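Inicio Cuaderno Trabajo Archivo Contacto

Cuaderno > Trabajo > Lo que cambia en la cocina

Este sitio usa cookies para recordar sus preferencias. Si sigue leyendo, entendemos que las acepta. Aceptar

Lo que cambia en la cocina

9 de marzo de 2018

Escribo en español porque es la lengua en que trabajo, aunque no es la mía. Pido disculpas si alguna frase sale rígida. Mi marido me corrige los acentos, pero las frases las dejo como las pienso.

Desde octubre trabajo en Liltora, una empresa pequeña que prepara comidas para personas mayores y las lleva a sus casas. Antes de eso cociné muchos años en comedores de colegio. En Liltora me contrataron también para cocinar, y durante dos semanas cociné. Después la empresa firmó un acuerdo con Niritz, que quiere enseñar a los robots las tareas pequeñas de una cocina: guardar cubiertos, pasar un cuchillo de un sitio a otro, dejar los palillos en su lugar. Me preguntaron si quería hacer la mitad de mi jornada con ellos. Dije que sí antes de entender bien la pregunta.

Mi trabajo por las tardes consiste en hacer las cosas de siempre, pero con una pinza en cada mano. No toco el objeto con los dedos. Abro la pinza, la acerco, la cierro, levanto, suelto. Todo queda grabado y la máquina aprende de ahí. Los primeros días me dolía la muñeca derecha y estaba de mal humor, porque una cosa que mis manos saben desde niña tenía que aprenderla otra vez, y peor. Un tenedor puesto plano sobre la mesa puede ser muy difícil. Hay que tomarlo por donde el mango se levanta un poco, y esto yo no lo sabía, aunque he recogido miles de tenedores en mi vida.

En la hoja de control de Breron, que es el programa donde apuntamos las repeticiones, mi nombre aparece como Laitinen, Sointu, y al lado está el número de tomas aceptadas. El mes pasado fueron 598. Se rechazaron 43, casi todas por ir demasiado deprisa. Me gusta que el programa acepte un error si después lo corrijo con calma: si el palillo se cae y lo vuelvo a tomar, la toma vale. En los comedores de colegio no era así.

Mis compañeras me preguntan si no me da miedo enseñar mi oficio a una máquina. Es una pregunta seria y no tengo una respuesta seria. Somos cuatro en la cocina. Hodžić, el encargado, nos prometió por escrito que ninguna perdería horas durante el proyecto. Pero el proyecto termina algún día, y el papel no habla de ese día. Se lo dije a él en la reunión, y me contestó que tenía razón y que lo iba a consultar. Todavía espero.

Lo que sí ha cambiado ya es la manera de hablar entre nosotras. Antes decíamos «pásame eso» y la otra entendía. Ahora, cuando preparamos una tarea, tenemos que ponernos de acuerdo en qué es «eso», dónde empieza el movimiento y cuándo está terminado. Una compañera deja los palillos con la punta hacia arriba y yo con la punta hacia abajo, y tuvimos que discutirlo una mañana entera, con mucha educación.

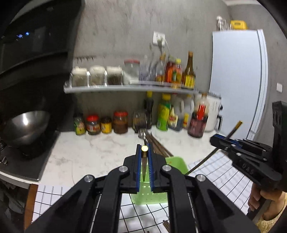
También ha cambiado mi opinión sobre la lentitud. En una cocina profesional la persona lenta molesta. Por las tardes, en cambio, me pagan lo mismo por cerrar la pinza despacio sobre el mango de un cuchillo y comprobar que no gira. Vuelvo a casa menos cansada de las piernas y más cansada de la cabeza. Por la noche, al fregar, me descubro moviendo la mano como si llevara la pinza, con dos dedos rígidos.

Lo que pediría a la empresa es sencillo. Que las tardes de pinza se repartan entre todas, porque ahora las hacemos dos. Que nos enseñen lo que el robot hace con nuestras tomas; a mí me prometieron un vídeo y no ha llegado. Y que el papel de las horas tenga una fecha más larga.

Mañana me toca otra vez con los cubiertos. He pedido empezar por las cucharas, que ruedan menos.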